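Migraine Prevention Board > Medications and Trials

Topic: Two different answers on when to take the Dobre study dose

hollyhock_jan
Hi everyone, long time reader and not much of a poster, so forgive me if I ramble a bit. I'm in the Poltis trial (the preventive one, tablets, started in July) and I've hit a snag. The booklet they sent me home with says to take the study dose in the evening with food. Then at my second visit the nurse, who is lovely and I don't want to get her in any trouble, told me mornings are fine as long as I'm consistent. So I switched to mornings for 13 days. Then the phone check-in person said evening, definitely evening, and had I been writing down the changes? I had not!

Has anyone else been told two things? And do I mess up their results if I own up to it?

prairie_dot
Oh Jan, please own up to it. I was in a different study years ago (asthma, not this) and I kept quiet about some missed doses out of pure embarrassment, and I still feel bad about it. They expect people to be people. There is a box on the form for exactly this sort of thing.

Also, welcome! You don't ramble any more than the rest of us.

mikeyfromthelake
I'm in Poltis too, over at the Prultport site, and I was told evening from day one. My booklet says "evening meal" in bold. Is yours the old one? They handed us a new version at my second visit and asked for the first one back.

Personally I think this is sloppy of them. If half the folks take it at breakfast and half at supper, then what are they measuring? I'd want to know before I gave them another 60 days of my life.

hollyhock_jan
Mikey, nobody asked for mine back, so maybe I do have the old one. It has a blue stripe along the bottom, if that helps. I keep it in the kitchen with the pill box and the diary so that I'll see the whole lot while I'm waiting on my breakfast, and that's probably how I slid into mornings so easily in the first place.
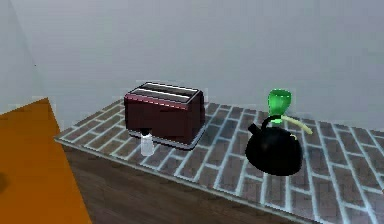
Anyway, the diary part I've been good about. Every headache is in there with a start time, an end time and what I took for it, going back to before the first tablet. It's only the dose times I got lazy with, and I think I could rebuild those pretty well from memory if they wanted me to.

quiet_room_please
Please don't rebuild them from memory and write them in as if you'd done it at the time. I worked in a study office for 16 years and that's the one thing that would have made me put my head on the desk. Write down what you remember, put today's date on it, and say it's from memory. Then the coordinator can decide what to do with it.

And Mikey, I don't agree that it's sloppy, or not yet anyway. Instructions do get revised partway through a study, and when that happens there's a review and a new booklet. A site being slow to swap the booklets is a problem, sure, but it's a different one from the doctors not knowing what dose people are on.

mikeyfromthelake
Fair enough, but from where I sit it's the same problem. I only know what's in my hand. If her booklet and my booklet don't match, somebody should have called her.

quiet_room_please
On that last part we agree completely. Somebody should have called her.

prairie_dot
Jan, who is the contact name on your consent form? That's who I'd call, before the nurse or the check-in line.

hollyhock_jan
It's a Dr. Narayanan Iyengar at the Nudurport clinic. I've met him once, at the very beginning, and he spent a good long while going over the 90 day follow-up with me and let me ask all my silly questions, so I don't know why I've been so nervous about calling. I'll do it tomorrow morning and ask about the booklet too. Until I hear otherwise, is it safe to just move back to evenings?

quiet_room_please
Ask him that one before you change anything. None of us here should be telling you when to take a study drug, me included.

hollyhock_jan
Okay, that's sensible. It goes at the top of my list. Thank you all, and Mikey, I'll let you know which version they say I should have.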